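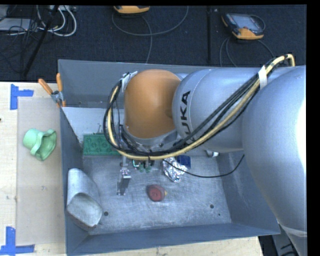 TROUBLESHOOTING > Arm and cabling

Section 7: When the arm stops over the bin and won't come back up

I'm putting this section ahead of the gripper calibration stuff because it's the one people call me about. You've got the arm down in the bin, it's reaching for some little part, and it just quits. The pendant shows a fault, the arm won't jog, and you really want to reach in and move something. Please don't, at least until you've done steps 1 through 4!

The Zasteck controller add-on logs most of these as fault 3298, "external load, lower axes." I've chased that code more than any other on our cell, and when I finally went back through my notes, the cable bundle was behind it way more often than anything in the bin was. The bundle loops down past the orange joint and the gripper, and if there's too much slack it can catch on something on the floor of the bin. Too little slack and it goes tight when the wrist turns. Either way the arm feels a pull it didn't expect and stops, just like it should.

CAUTION: A stopped arm is still a powered arm. Keep your hands, sleeves and lanyards out of the bin until the drives are off and you've got the key in your pocket.

Getting it out safely

1. Press the emergency stop on the pendant you're holding. If you have two pendants lying on the floor like we usually do, follow the cable back and make sure you've picked up the one for this arm. I grabbed the wrong one once and stood there pressing a button that had nothing to do with my problem.

2. Write down the fault code and the time before you clear anything. A phone photo of the screen is fine. The Bralel logging software keeps only the last 20 faults, and a stuck arm can fill that up in a minute if somebody keeps hitting reset.

3. Switch off the drives and lock them out. Wait 40 seconds. I know it feels long.

4. Look before you touch. Walk around to the side where you can see under the wrist and follow the bundle with your eyes, starting at the strap up on the arm and going all the way down past the clip to the gripper. You're looking for a loop under a finger, a loop hooked on a bracket, or a thin cable lying across the bin floor where the gripper is about to land.

5. If a cable is caught, lift it free by hand. Don't pull on it. If it won't lift, leave it and go to "Calling for help" below.

6. Take out anything standing upright right under the gripper. Upright metal parts are the worst for this, and crumpled foil is a close second (it slides around and bunches up under things).

7. Unlock, power up, switch to manual at the lowest speed, and jog straight up. Only up! Don't turn the wrist until the fingers are clear of the bin rim.

NOTE: If the arm faults again the moment you jog, stop there. Don't raise the load limit to get past it. Bo-ram Kang did the original setup with me, and we picked a limit of 86 on the Zasteck scale after a lot of trial runs. I've seen it bumped up "just for today" and then left that way for weeks.

Checking the cables afterward

Once the arm is parked, go over the bundle with the drives off and locked out again.

1. Check that the strap is snug and hasn't crept along the arm. It should hold the cables without pinching them.

2. Check the clip near the top of the orange joint. Ours has popped open before – it looks closed from the front, so give it a squeeze.

3. Run your fingers along the yellow and black cables and feel for flat spots or nicks. Any cut in the jacket means you replace the cable. Tape doesn't count as a repair.

4. Tuck away any single cable that's hanging outside the bundle. The Van Wyk sleeves work well for this, and there should be around a dozen in the spares drawer.

5. Make sure the clamp on the bin rim is still tight. If the bin has shifted, all your heights are off and you'll get the same fault again by lunch.

Calling for help

Message me or Bo-ram with the fault code, the time, and whether the arm was going down, going up or turning when it stopped. That last part saves us the most time. Leave the drives locked out and hang a tag on the pendant so the next shift doesn't try to be helpful.

Related sections
Section 6: Setting up the bin and table
Section 8: Gripper calibration
Section 9: Wondside spare parts and reorder sheet
Clearing the Bralel fault log
Lockout tags and where to find them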